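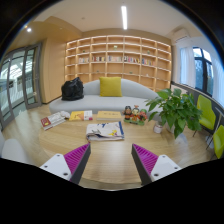 Can it clear a coffee table yet?

3/24/24

Quick one, got a bus to catch. My brother-in-law asked at dinner when he can buy a robot that tidies the lounge, and I gave him a bad answer because my mouth was full. So, the better answer.

No. Not yet. But closer than I'd have said last April.

Take the cloth. Folded cloth on a round wooden table, two fingers coming at it with ribbed magenta pads. You or I would pick that up while talking on the phone. For a gripper it's a flat thing on a flat thing. Where do you grab? Come down too hard and you're pushing on the table. Too soft and you pinch air, or you get the top layer and the fold falls open and now you've got a bigger job than you started with.

Ridges help. I'm a big believer in ridges. Smooth pads slide right over cotton, tried it myself at home with a cheap hobby claw and a tea towel, 40 goes, got it cleanly on 13. Glued some ribbed rubber on and it went up a fair bit. Didn't write that number down, sorry. Krum Vasić will tell me off in the comments, he writes everything down.

Then the rest of the table, which is where I think people get the wrong idea. Books are fine. A hardcover lying flat is a pain (same problem as the cloth, no edge to get under) but it's stiff, so you can slide it to the side of the table and pinch the bit that hangs over. Old trick. Works on the Plivberg arm we had on loan for a while, slow as a wet week but it works.

Plants are not fine. Big heart-shaped leaves hanging over the edge of the table, they move when you brush them, they hide the pot. Little painted figurines next to a little white cup, right up against the greenery. I'd be nervous reaching in there and I have skin.

And the crumpled white thing by the red and white book. Rubbish? Somebody's receipt? Tissue? A person looks at it and just knows, or asks. The machine has to decide and I haven't seen one I'd trust with that decison. Isamu Onishi reckons this is the real problem and grasping is nearly done. I think he's half right. Grasping is nearly done for cups and blocks. Cloth, no way.

Shop floor is a diffrent story. Friend works at a parts warehouse out past Vunatbridge and they've got a pick station doing one kind of box, one colour, same height every time, 200 an hour on a good run. Great. Put a jumper in the bin and it stops and waits for a human. So the boring jobs with the same shape over and over, yes, happening now. Your lounge room, with a yellow cushion and a black bag dumped on the sofa and books in three sizes, different every evening, no.

What I'd want before I spent money on one:

Picks up a folded cloth and keeps it folded. 15 in a row, no help.

Leaves the plant alone.

Puts the book back on the shelf, right way up, spine out. Haven't seen this done at home speed by anybody.

Asks before it bins something.

Doesn't need me to tidy up first so it can tidy up. That last one killed the robot vac at our place, spent more time lifting chairs than I used to spend sweeping.

Going to have another crack at the tea towel next weekend, wider pads this time. If anyone's got a spare sheet of ribbed rubber, any colour, let me know and I'll pay postage.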